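衣替え、ついに始めました！8月のうちにやるって言い続けて、やっと今朝から。引き出し全部ひっくり返してる

とりあえず全部ベッドの上で畳むことにした。床だと腰が死ぬし、テーブルだと狭い。ベッドの高さ、畳み物に最高すぎる

ちなみにベッドカバーはパッチワーク風のやつ。青とか紺とかクリーム色とか、柄が一枚ずつ全然違ってて、見てるだけで元気出る。駅裏のDristierっていう小さい店で3000円だった。あの日の自分をほめたい

難関はピンクの子。裾に向かって広がる形だから、四角くならない！縦半分にしても端っこが斜めに余るんだよね 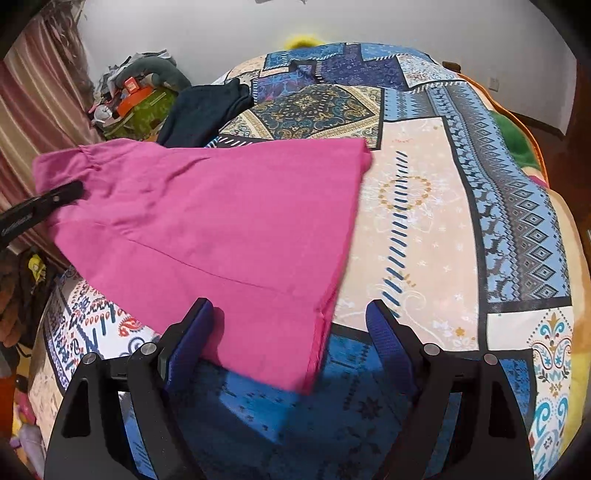 で、編み出したのが「広がってるほうを先に内側へ折る」方式。三角に余るところをぱたんと入れて、まず細長い長方形にしちゃう。そこから上に向かって三つ折り。ギャザーのところは厚みが出るから最後に外側にくるようにすると、立てて入れても倒れない（感動）

これ教えてくれたの、前の職場のErhan Polatさん。旅行かばんの詰め方がほんとに芸術で、昼休みにタオルで実演してもらったことがある。何年越しかで役に立ってます、ありがとう！！

あと、しわは畳む前に手のひらでさーっと伸ばすだけでだいぶ違う。アイロン出さなくていいのうれしい

11時の時点で引き出し二段おわり。一段まるごと空いたので、冬のニットをここに引っ越しさせる予定。楽しくなってきた

手放す服は紙袋にまとめ中。まだ迷ってるカーディガンが一枚ある。袖のボタンがかわいいんだよなあ……

お昼食べたら靴下の段いきます。片方だけのやつ、何足出てくるかな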